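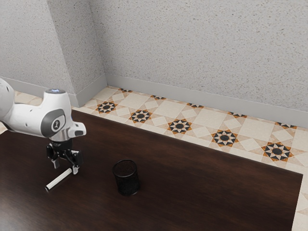
Simulação de uma tarefa de arrumação: o braço, um bastão branco e um porta-lápis de malha preta.

O planejador também precisa saber dizer não

Trabalho com software de manipulação há tempo suficiente para ter escrito, mantido e apagado três planejadores de movimento. O último ainda está em uso na Walon, onde divido com Yuzuki Oshima a responsabilidade pela camada que fica entre a percepção e o controlador do braço. É uma camada pouco vistosa. Recebe uma estimativa de onde estão os objetos, recebe um objetivo e devolve uma trajetória. Quando não consegue, devolve um código de erro, e é desse código de erro que quero tratar.

A tarefa que mais usamos para testar mudanças é colocar um bastão dentro de um copo. Qualquer pessoa faz isso sem interromper a conversa. Para o software, são pelo menos quatro problemas encadeados. É preciso estimar a posição e a orientação do bastão, que está deitado. É preciso escolher uma pega compatível com os dedos da garra e com a superfície da mesa. É preciso girar o objeto até uma posição próxima da vertical sem que o punho chegue ao limite da junta. E é preciso soltá-lo acima da abertura, com uma margem que depende do diâmetro do copo e do erro acumulado nas etapas anteriores.

A terceira etapa é a que mais falha. Um bastão apanhado de cima, com a garra apontada para baixo, continua deitado depois de erguido. Para entrar no copo ele precisa ficar em pé, e isso obriga o punho a girar quase um quarto de volta em torno de um eixo horizontal. Dependendo de onde o bastão estava e de para que lado apontava, essa rotação leva o braço para perto de uma singularidade ou encosta o antebraço na mesa. A decisão que causa o problema foi tomada antes, na escolha da pega, por um módulo que não sabe nada sobre o copo.

Em maio rodamos 1.821 episódios dessa tarefa em simulação, variando a posição do bastão, a posição do copo e a configuração inicial do braço. O sistema concluiu 1.348. Os outros foram classificados automaticamente, e a categoria maior se chamava "falha de planejamento". Eu mesmo criei essa categoria, anos atrás, e hoje a considero um erro de projeto.

"Falha de planejamento" significava pelo menos quatro coisas diferentes no nosso código. Podia ser que não existisse solução de cinemática inversa para a pose final. Podia ser que existisse, mas em colisão. Podia ser que houvesse uma solução livre e o planejador por amostragem não encontrasse o caminho no tempo permitido. E podia ser que a pose do objeto tivesse chegado com um valor absurdo, caso em que o planejador estava certo em recusar. As quatro situações pedem respostas opostas. Na primeira, convém trocar de pega. Na terceira, talvez baste mais tempo. Na quarta, o melhor é olhar de novo antes de mexer qualquer coisa.

Como o código era um só, a camada de cima fazia a única coisa possível com ele, que era tentar de novo. O limite era de 10 tentativas. Em todos os casos de cinemática inversa inexistente, o sistema repetia dez vezes uma conta cujo resultado não podia mudar, e depois desistia. Nos relatórios isso aparecia como lentidão.

Kiyoshi Kudo, que cuida do controle em tempo real na Uvbridge e com quem trabalhamos na integração, tem uma posição diferente da minha. Para ele, o planejador não deve explicar nada. Deve ser rápido, e a camada de cima que descubra o que fazer com a recusa, testando alternativas em paralelo. O argumento tem força. Explicar custa tempo de execução e, principalmente, custa tempo de manutenção: cada motivo de erro exposto na interface vira um contrato que alguém vai usar e que não se pode mais mudar sem quebrar o código de outra equipe. Kudo já passou por isso e não quer passar de novo.

Concordo com o diagnóstico e discordo da receita. Testar alternativas em paralelo funciona quando as alternativas são poucas e baratas. Na tarefa do bastão, as pegas candidatas passam facilmente de algumas dezenas, e cada uma precisa ser verificada contra as poses de soltura possíveis. Sem informação sobre o motivo da recusa, a busca é cega. Com um único dado a mais, por exemplo qual junta chegou ao limite, a maior parte das candidatas pode ser descartada antes de qualquer amostragem.

Foi o que fizemos, de maneira modesta. Yuzuki reescreveu a interface para devolver um motivo entre cinco e, quando cabível, um elemento responsável: uma junta, um par de corpos em colisão ou um objeto com estimativa suspeita. A mudança tocou poucas linhas no planejador e muitas em todo o resto. Quase todo o trabalho foi descobrir quem, no código acima, dependia do silêncio do código abaixo. Havia uma rotina de recuperação que só funcionava por tratar colisão e tempo esgotado como a mesma coisa. Havia um teste que passava por acaso.

Costuma-se responder que esse problema vai sumir sozinho, com políticas aprendidas de ponta a ponta. A rede recebe a imagem, devolve comandos para o braço, e não há interface entre módulos para discutir. Usamos políticas assim na Walon e elas resolvem bem muitos casos, inclusive alguns em que o planejador clássico se perde. Mas a política aprendida não recusa. Se a rotação é impossível a partir da pega escolhida, ela continua emitindo comandos, e o braço fica oscilando perto do limite da junta até que o relógio do episódio termine. Do lado de fora parece hesitação. Do lado de dentro não há nenhuma variável chamada hesitação que se possa consultar.

Jozef Cuypers, que escreve as ferramentas de avaliação da Koyama, me mostrou uma forma de contornar isso com um classificador separado, treinado para prever se o episódio vai terminar bem. É útil e pretendo adotar algo parecido. Só que a previsão é um número entre zero e um, e um número baixo tem o mesmo defeito da minha antiga categoria. Avisa que vai dar errado sem indicar o que fazer a respeito. Continuamos precisando de alguém, ou de algum módulo, que separe a pega ruim da percepção ruim.

A percepção merece um parágrafo próprio. No simulador temos a pose exata de cada objeto, e é tentador desenvolver o planejador inteiro com ela. Fizemos isso durante muito tempo. O resultado foi um planejador que nunca desconfiava da entrada. Um bastão fino e claro tem uma ambiguidade conhecida: as duas pontas são quase iguais, e um estimador pode inverter o eixo entre um quadro e outro. Para a tarefa a inversão é indiferente, já que qualquer ponta pode ir para baixo. Para um planejador que recebeu a orientação como verdade, é um salto de meia volta no alvo. O copo de malha traz uma dificuldade de outra natureza. Sensores de profundidade reais lidam mal com superfícies perfuradas, parte da medida atravessa a parede, e a borda estimada fica menor ou maior conforme o ângulo.

Passamos a injetar esses dois erros de propósito no simulador. A taxa de sucesso caiu e alguns colegas acharam que tínhamos piorado o sistema. Tínhamos piorado o teste, no sentido em que um teste deve ser piorado. Itsuki Matsuda, que na época comparava nossas versões, pediu que o gráfico fosse recomeçado do zero para não misturar as duas séries, e ele tinha razão.

Também mexemos na ferramenta de inspeção, e aqui o ganho foi maior do que eu esperava. Antes, para entender uma falha, abria-se um arquivo de registro e procurava-se a linha certa. Agora o visualizador carrega o episódio, para no instante da recusa e desenha o elemento responsável em cor diferente sobre o modelo do braço. É um recurso simples, programado em poucas tardes. Mudou a conversa nas reuniões, que antes girava em torno de porcentagens e passou a tratar de juntas, folgas e bordas. Masaru Yokoyama, da Corngate, viu a ferramenta numa visita e perguntou por que ela não existia desde o começo. Respondi que o planejador não tinha o que mostrar.

Há custos, e eles devem entrar na conta. A verificação que identifica o motivo exato acrescenta até 90 milissegundos a uma recusa. Numa aplicação que replaneja continuamente, isso é inaceitável, e nesse ponto Kudo está certo. Deixamos a verificação opcional, desligada por padrão no laço rápido e ligada na camada de tarefa. É uma solução feia, com uma opção de configuração a mais, e já tivemos um caso em que alguém passou uma manhã estranhando a ausência de motivos com a opção desligada. Acrescentei um aviso na inicialização.

O que defendo, portanto, é limitado. Um planejador que recusa uma tarefa deve dizer qual restrição o impediu, com precisão suficiente para que a camada seguinte escolha entre trocar a pega, esperar mais, olhar de novo ou pedir ajuda. Se o método de planejamento for aprendido, a exigência permanece, e quem propõe o método deveria mostrar como pretende cumpri-la. Nos artigos que leio, a tabela de resultados quase sempre traz uma coluna de sucesso e nenhuma de recusa. Um sistema que derruba o objeto e um sistema que para antes de tocar nele recebem o mesmo zero, embora quem opera o braço saiba muito bem a diferença.

Na próxima versão vamos levar o motivo da recusa até o módulo que gera as pegas, para que ele leve em conta o copo desde a primeira escolha. Yuzuki acha que cinco motivos são poucos. Eu acho que são muitos, e por enquanto ficam os cinco.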